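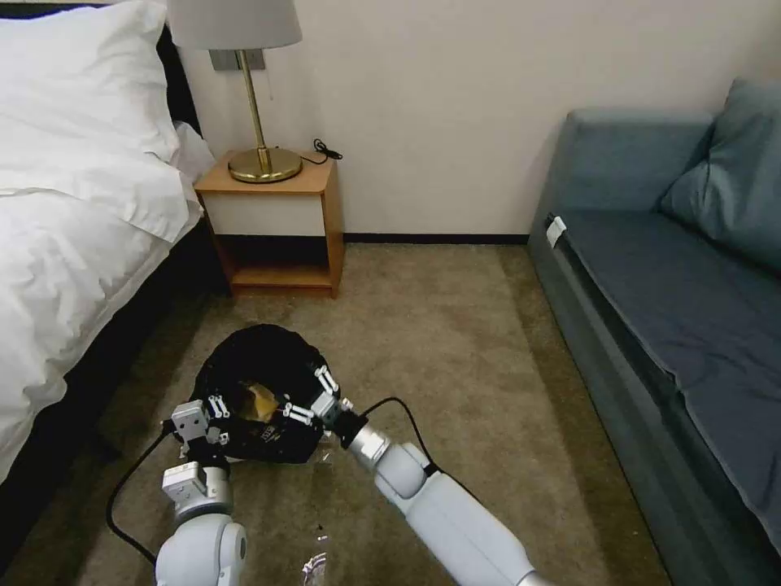 What gets done first in a guest room, the bed or the floor?
Loose trash comes first, then the bed, then the surfaces, and the carpet goes last on the way out the door.

Speaker notes, Thursday session, 2 p.m.
Talk: Turning a small room with a bed and a sofa
For: new room staff at Zavcombe and Tenuncombe

Opening (keep it short)

Welcome. Handout is the two-page room sheet. If you were hired for Tenuncombe, the sheet is the same except for the linen closet number, which is 571. Zavcombe people get linens from the ground floor cart.

Say what the talk covers: trash, bed, nightstand, sofa, carpet. Bathrooms are a separate talk and a separate sheet. Questions about bathrooms can wait until after the break.

The target for this size of room is 18 minutes. New staff take longer. I don't time anyone in their first week.

Part 1. Coming in

Knock, wait, announce, open. Prop the door. Turn on the lamp and the ceiling light so you can see the floor properly. A dark carpet hides small things and so does the shadow under the side of a bed.

Look before you touch anything. Is there something on the bed that belongs to a guest? Is there a phone charger on the nightstand? Guest property goes in a labeled bag and to the desk, even if it looks like junk. Paper with writing on it counts as property until the desk says otherwise.

Pause here and ask what people have found in rooms. Let two or three answer. Move on.

Part 2. The layout

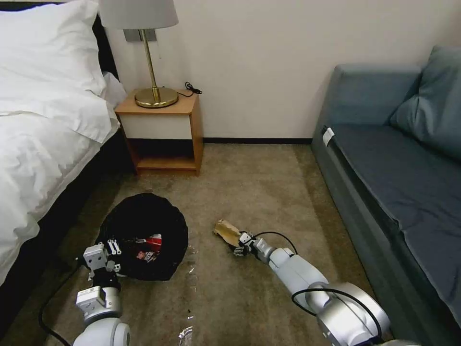

Bed on the left, nightstand at the back wall, sofa on the right.

Point out that the carpet between the bed and the sofa is where you will do most of your walking. Keep the cart outside. Bring in one bag and one set of linens.

The nightstand shelf in this room is empty. That is how we want to leave it. Guests push water bottles and tissues to the back of an open shelf, so bend down and look. Standing up, you only see the front half.

Mention the carpet marks. There are some darker patches and stains. Report stains on the sheet, with the room number and where they are. "Near bed" is not enough. Write "between bed and sofa, closer to sofa," or whatever is true. The carpet contractor at Noiphan works from our notes and will not go looking.

Part 3. Trash

Open the bag fully and fold the top down once so it stays open. Start at the back wall and work toward the door. Pick up by hand what you can see. The vacuum is for crumbs and dust. It jams on wrappers, and then you lose ten minutes clearing the hose.

Order for trash:
Floor
Nightstand top and shelf
Bed surface
Sofa, including down behind the cushions

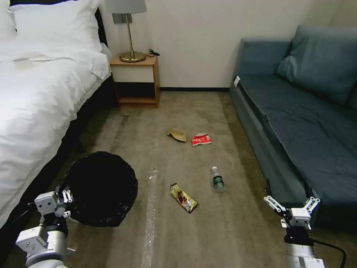
Litter across the middle of the carpet.

Ask the group where they would begin. Most people will say the middle, where the litter is. Tell them to begin at the nightstand end anyway and come forward, so they don't walk over the same ground twice.

Then ask about the bed. A small flat white item is lying on the duvet below the larger pillow. It could be a card or a piece of paper. White on white is easy to miss, and if you pull the duvet off in one go it ends up under the bed or in the laundry. Run a hand over the bedding before you strip it.

Tie the bag when you are done and set it by the door. Do not put it on the bed or the sofa, even for a minute.

Part 4. The bed

Strip from the foot. Shake each piece lightly over the mattress. Used linens go straight into the linen bag.

Duvet: the hang should be even along the side. Stand at the foot and look. Pull from the far side if it's short there. Smooth from the center out. Pillows go up against the headboard with the open end of the case facing away from the door.

A black bed base shows every thread and hair. Wipe it with a barely damp cloth after the bed is made, one pass down the side.

Part 5. Nightstand and lamp

Lift the lamp, wipe under it, set it back. A shiny brass base takes fingerprints, so hold it by the stem and use the dry cloth last. Dust the shade with the soft brush only. No spray on fabric shades.

Cords get coiled and left at the back corner of the top. Don't drop them down behind the furniture. Guests ask the desk for them and the desk calls us.

Part 6. Sofa

Take off any loose cushions and vacuum under them. Push the narrow tool along the seam where the seat meets the back. Leave the manufacturer's tags alone. Do not cut them off or tuck them so hard that the stitching pulls.

Blue-gray fabric shows lint. Use the roller on the seat and the front panel. Put the cushions back upright in the corners.

Part 7. Carpet and out

Vacuum from the back wall to the door in straight rows. Get the edge along the baseboard with the narrow tool. Lights off, bag out, door shut, mark the sheet.

Supplies are reordered through Cunix on form 2033. Write down what you took from the shelf the same day.

Questions, then break. After the break we go up to a room in pairs and everybody strips and makes one bed.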